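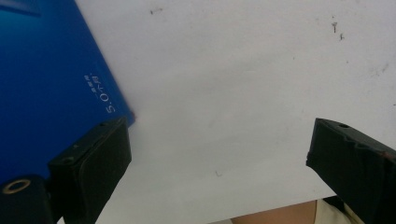 Session 4: Paying without a till

Retail Systems for Beginners, evening section
Notes by Eliécer Chambi
Jan 18, 2018

Welcome back, everyone, and thank you for the messages over the break. I enjoyed them all, even the ones asking for more time on the receipt assignment (yes, you may have it, please stop worrying). Tonight we leave the fixed register behind and look at what happens when a sales clerk carries the whole checkout in one hand. Bring your notes on barcodes from last time, since we lean on them quite a bit.

What a handheld checkout has to do

Think of a clerk standing in the middle of a shop floor with a customer who is ready to pay. The device has to read the code on the item, look up the price, take the card, and send off a receipt. It also has to tell the stock system that one fewer of these things is on the shelf. An old-fashioned register does all of that too, of course, but it sits on a counter with a wire in the back, and it never gets dropped into a bucket of umbrellas.

Our running case is Rundska, the housewares chain we met in December. They have 200 handhelds spread over their stores, all running a checkout program called Fladano. I like this case because they made most of the usual mistakes and were kind enough to write them down.

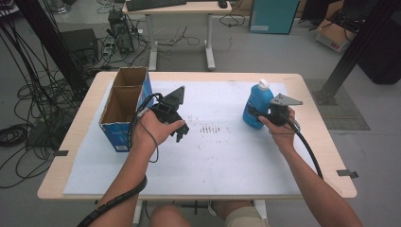
Scanning looks like the easy part, and for flat packages it mostly is. A barcode is a row of dark and light bars, and the reader wants to see the whole row at once, lying reasonably straight. Now take something round, like a blue plastic bottle with a white cap. If a code is printed so that the bars stand upright on a round side, the outer ones curl away from the reader and get squeezed together. Turn the same code a quarter of the way, so the bars stack like the rungs of a ladder, and the curve does far less harm. Packaging people call these picket fence and ladder, and I would like you to remember both names, partly for the quiz but mainly because you will never look at your shampoo the same way again.

Shine is the other trouble. A glossy surface throws light straight back into the reader, and the clerk ends up tilting the handheld this way and that while the customer looks on politely. Rundska taught its clerks to start at a slight angle. It costs nothing and it helped more than the newer readers did.

When the network goes away

Every shop has a dead corner. At Rundska it was the back of the bedding section, where the handhelds lost their wireless signal behind the big metal racks. Fladano was built to keep a queue: the sale is saved on the device and sent on when the signal returns. That sounds lovely until you ask what happens if the battery dies first, or if two clerks sell the last blanket from two dead corners at once. 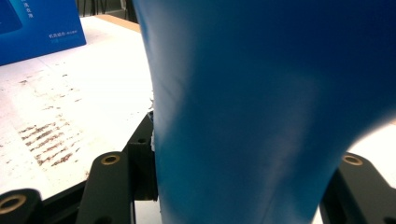
Tamayo wrote in after the last session to say that a queue is asking for trouble, and that a device with no signal should simply refuse to sell. It's a fair position, and plenty of shops have taken it. My own feeling is that it depends on what you sell. Losing track of a blanket is a small headache, while a customer who walks out empty-handed may not come back. For something scarce and expensive I would come around to Tamayo's side pretty quickly. Please have an opinion ready, as we'll argue it out in the second half.

Rundska settled on a limit. Offline, a handheld may take a sale of up to 600 dollars, and anything above that has to wait for a signal or go to the counter.

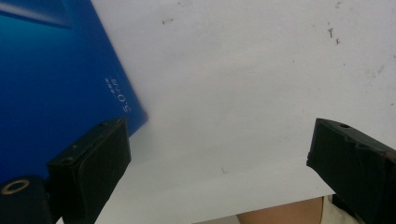 The limit is stored on each device, so changing it means every handheld has to pick up the new setting. They use a management tool called Sastance for this, which pushes settings out overnight while the devices sit in their chargers. A handheld left in somebody's apron pocket misses the update and goes on using the old number. Keep that apron in mind when we get to security in a couple of weeks.

For next time

Read the chapter on card readers, and skip the history section unless you're curious.

Write 2 pages on the queue question. Pick one kind of shop and stick with it.

Visit a store that uses handhelds, if you can, and watch where the clerks walk when the signal drops.

Office hours are before class as usual, and the door sticks, so push.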